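3.2 Desgaste de superficies en comedores escolares

Figura 2. Tablero de madera clara, zona de uso diario.
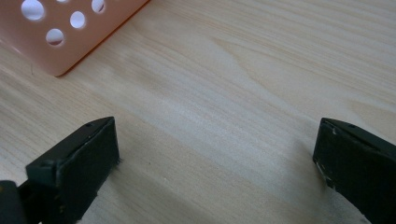

El protocolo de limpieza cambia mucho de un centro a otro. En Barkero, paño húmedo y jabón neutro; en Grillow, desengrasante dos veces al día, sin aclarar. Registramos 485 mediciones de brillo, de las que 197 corresponden a tableros de madera maciza o chapada (no siempre fue posible distinguirlos). En tonos rubios como el de la Fig. 2, con veta fina y poco contraste, la inspección visual sirve de poco: el reflejo difuso tapa las pérdidas leves de acabado. De ahí el uso del brillómetro en todos los puntos. Ángulo de 60°, tres lecturas por punto.

Diferencias entre centros: claras en marzo, menores despues. El efecto del desengrasante se mantiene al quitar los tableros rebarnizados. Falta comprobar la interacción con la humedad del local, ver sección 4. Datos de Davlow excluidos por por calibración incompleta.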